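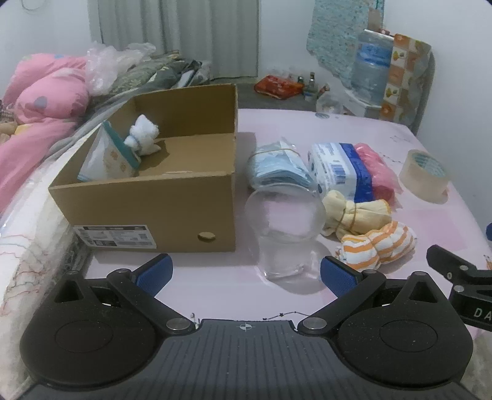 Pristden Gliding Club

The Pristden Gliding Club is a soaring club that flies from a grass field on the east side of Pristden, a small farming town in the valley of the Lau. I've been looking after this article for a while now (I learned to fly there, so forgive the odd bit of fondness), and I've tried to put in the things people write to me about most.

Origins

The club grew out of a winter evening class in model building at the Dradell high school. The students built balsa gliders and flew them off the ridge, and sooner or later somebody was bound to ask about the full-size kind! Hidayah Siregar, who taught the class, already held a glider rating and talked a local grower into renting out a hay meadow. The first club aircraft was a secondhand two-seater with a fabric-covered tail, bought in pieces and put back together in a tractor shed.

Siregar stayed on as chief instructor for 27 years. I flew with her maybe a dozen times, always in the back half of the afternoon when the air had gone smooth, and she could hold a whole conversation about soup while I was sweating over my turns.

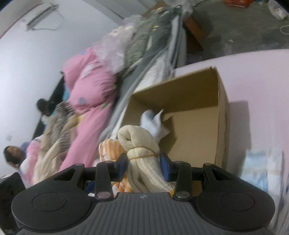 The field

The airfield sits at 1,336 feet above sea level and has a single grass strip running roughly east to west. It slopes a little toward the river end, so most landings are made uphill when the wind allows it. Launches were by winch only in the early days. The tow plane came later, and there are still members who'll tell you the winch is more fun (I'm one of them, it's like being fired out of a slingshot).

The hangar holds three gliders with their wings on, plus the tow plane if you park it at a slant. Everything else lives in trailers along the fence. An older hangar stood closer to the road until a windstorm took off the roof, and you can still find its concrete footings in the long grass.

Flying conditions

The best soaring is on the Kutent ridge, north of the field, when a steady wind blows up the valley. Thermals are good from late spring until September, usually starting before noon over the plowed ground by the grain elevator. Sea air sometimes gets in late in the day and shuts everything down in minutes, and a lot of us have ended up in a bean field that way.

Records

The club's logbooks show 1,098 launches in its busiest season, still the record. The longest flight from Pristden was an out-and-return along the ridge to Dradell and beyond, flown in a borrowed single-seater with a broken radio. I'd love to add the exact distance, but the two written accounts I have don't agree.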